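Cetton glass coffee table (the triangle one), long-ish review 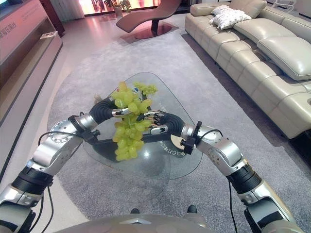
Page last changed: 1 December 2021

Quick one as I keep getting asked about this table. Had it since January. Glass top, sort of a triangle with the corners rounded off, dark curved base you can see straight through the top. Sold as the Cetton, ours came from Casico. Paid 406 for it, delivery included. The shop had it at 400 before the delivery and I'd say that's fair, just.

Putting it together. Easy. Base first, then the felt pads, then the glass. Do get a second pair of hands for the glass, it's heavier than it looks and there's no good edge to hold on a triangle. Instructions are one sheet, drawings only, the third drawing is wrong (shows the base the other way round). Ignore it and look at the curve.

Looks. Love it. The room's not big and the old table, a great square Vekell thing in brown, sat in the middle like a crate. With clear glass the rug carries on underneath and the whole place feels less full. We've got a big light grey rug and the dark base looks really good against it. If your carpet is dark I'd think twice, the base will just disappear.

One moan. There's small white printing on the base, running round the curve, and a round beige label next to it. Both show through the top. On a wooden table you'd never know. Haven't tried getting the label off, worried about leaving a sticky ring that would look worse. Why not put it on the underside??

The shape. Took some getting used to. Point towards the back of the room works best for us, wide side to the sofa, so two people can both reach. Tried it the other way for a week and kept catching my shin. Rounded corners so no real harm done. You do lose space compared with a square one. A tray hangs over, a board game more or less fits if you turn it. Fine for drinks, a bunch of grapes, a little ornament at the edge. Not fine for dinner for four.

Cleaning. Right. It's glass. Every fingerprint, every crumb, every ring off a mug. Grapes are good as snacks go, crisps are a nightmare. I do it every other day with a damp cloth and then a dry one, spray left smears whatever I did. The base collects dust as well and you see it from above, so you end up on your knees with a duster. I use the small brush off the Fakir hoover, gets into the curve alright. If you hate wiping things dont buy this.

Scratches. Two tiny ones, both from a pottery bowl with a rough bottom. My fault. Felt dots on everything now.

Wobble. None on the rug, even with a soft pile. A slight rock on bare boards when we first had it in the hall, a folded bit of card sorted it.

Noise, oddly. Put a mug down without thinking and its a proper clack. Coasters. Get coasters.

Would I buy it again? Yes, but I'd wait for a sale.

Score: 8 out of 10. Would be a 9 without the label.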